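6/24/20

The sign at the Treloar gate said "No vehicles past 1790," which I took as a philosophical position until a man in a waistcoat waved me into a hayfield and told me to mind the ruts. I minded eleven of them and hit the twelfth.

I had come for the open day of the Pisorholm Garrison, a living history camp that sets up by the river every June. Last year I missed it on account of a wedding. This year I arrived early enough to watch the garrison fail to get out of bed. Reveille was played on a fife at eight, then again at eight-fifteen, and then someone went from tent to tent with a ladle.

The camp is laid out in two rows with a cook fire between them and a sutler's tent at the far end, where you can buy a clay pipe, a tin cup or a bar of soap that smells like a barn. I bought the soap. The woman selling it wrapped it in brown paper and string with great ceremony and then asked if I wanted to tap my card.

Ottó Kocsis runs the gun drill. He has the voice for it. Visitors stand behind a rope while up to 20 soldiers load, present and fire on his word, and on the first volley most of them did. The second was more of a conversation. A small boy next to me asked his mother if the war was over now, and she told him to eat his apple.

After that came the blacksmith, who made a hook. I've been to a fair number of these events and the blacksmith always makes a hook. It was a good one, with a neat twist in the shank, and he let people hold it once it had been in the bucket. The candle dippers were busier and had shade, so I stayed with them longer than I meant to. You dip, you walk a circle around the table, you dip again. My candle came out shaped like a parsnip – it's on my kitchen windowsill and has started to lean.

Lunch was bean stew and flatbread, served at 11, which felt early until I saw how fast the pot went down. The surgeon ate standing up with his apron on. The card by the pot said the recipe was copied from a quartermaster's book, and I believe it, as I can't think who else would put that much vinegar in beans. The Cladora road is an hour of nothing in either direction, so plan your meals accordingly.

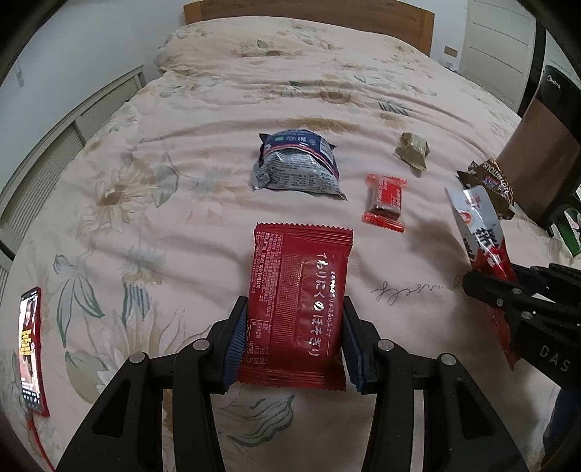 Sándor Sárközi thought I was being unfair about the beans, and said so while scraping out his bowl: the vinegar was there to cover the pork in the old days, and the garrison kept it in after they dropped the pork. He also wanted it known that the second volley was ragged on account of damp powder, and that the line had gone off like one man on Saturday.

I'll take his word for Saturday. The afternoon had a skirmish along the riverbank between the garrison and a visiting company from Surna, who had driven half the night and seemed keen to get their money's worth. The garrison was meant to win. Surna had either not been told or had thought it over and decided against it, and they held the footbridge for a good while after the drummer signaled the retreat. Two officers met in the middle to discuss it. From the bank it looked very stately, a parley between gentlemen, though the bits that carried on the wind were mostly about the schedule.

In the end Surna withdrew in good order and got the bigger cheer.

Parking is free, the field is rough, and dogs are welcome except near the guns. Wear boots. The outhouses are modern, and the line for them was the longest march I saw anyone make all day. The soap, for the record, has now been moved to the garage.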